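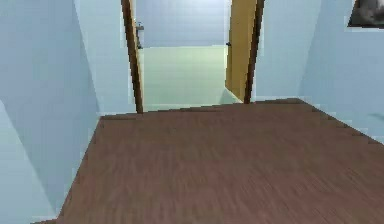

Fig. 1. Rendered room with a wood-look brown floor, pale blue walls and an open doorway.

Footsteps, Rugs and the Neighbor Downstairs
Building Science, November project report

I picked this topic because I live on the second floor of Fitgate and I can hear every single step from upstairs (someone up there owns clogs, I swear). My question was simple: how much does the floor covering change the noise in the room below?

My first plan was to survey the whole building, and that was way too much. I ended up with 136 usable answers from Fitgate and from Indunitz, the older dorm across the parking lot. I asked what was on the floor, what people heard from above and what time it bugged them most. Evenings won by a mile!

The carpeted rooms got the fewest complaints about the people living in them, just like I expected. What surprised me was the hard floors. Some of them got hardly any complaints, and those were mostly in Indunitz, where the building plans show a thick layer under the boards. So I went back to my notes on impact sound and found out I'd been mixing up two different things. A rug makes your own room less echoey, but the thump going down through the floor depends a lot on what's underneath.

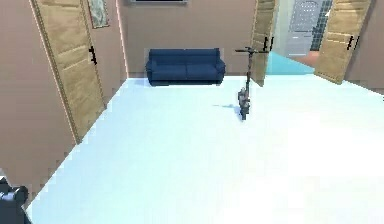 For the second part I borrowed a sound meter and did a drop test with a tennis ball, 20 drops on bare floor and 20 on a rug, so 40 in all. I stood on a chair so the height stayed the same, and a friend sat downstairs writing down the peaks. The rug readings were lower nearly every time, but two trucks went by on Friday and I had to redo a bunch of them. I typed it all into Povix for the charts, and then it ate my axis labels twice.

If I did this again I'd use something heavier than a tennis ball, closer to a real heel. I'd also test with doors open and shut, which I totally forgot to write down the first day. The full tables and the survey questions are in the appendix, and the drop test sheets are stapled behind them.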